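Budgeting a second handheld gripper station: what did you leave out?

benchplan_uk
Posted Friday, February 8, 2019
We have one teleoperation table running at our Stelldale unit and I have to cost a second before June. The Lomico quote for a pair of handheld grippers is fine. The rest of the sheet is guesswork. Cabling and stands came to 537 pounds last time, and I suspect that was low. Present layout:

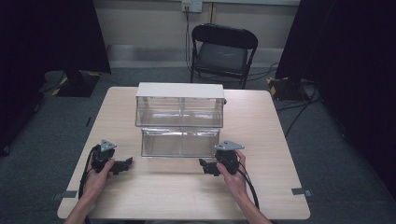

Station 1, both grippers in hand, acrylic storage unit on the table.

torque_ledger
537 is low if you want spares. Budget two full cable sets per station. Ours run down past the forearms as yours do, and the strain at the connector is what kills them. Entili list theirs at 105 each.

benchplan_uk
Noted. I had one set down.

urnholm_fitter
Disagree with two sets. Clip the cable to a sleeve and one lasts. I would put the money into finger pads and a proper table.
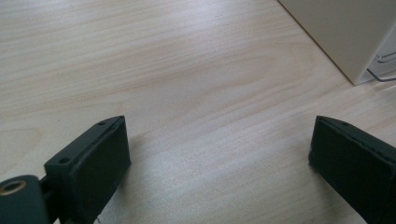 Finger wear should be its own line, with a replacement interval against it. We change ours every 21 working days, and the mount only when the pivot develops play. I would log the condition at each change. On yours there are already faint lighter scuffs on the left finger, mostly along the bevelled rim, while the pad face looks flat and matt. I would not order pads on that evidence, but I would have a pair on the shelf.

torque_ledger
21 days is excessive unless you are handling abrasive parts. We inspect monthly and replace on measurement.

urnholm_fitter
We are handling abrasive parts.

benchplan_uk
What about the tabletop? Mine is pale wood grain with a bit of sheen and I get a bright band of reflection across it.

torque_ledger
Matt mat. Cheaper than a new table, and try moving the lamp first.

benchplan_uk
Will add a mat, one spare cable set and one pair of pads. Revised sheet goes in on Monday.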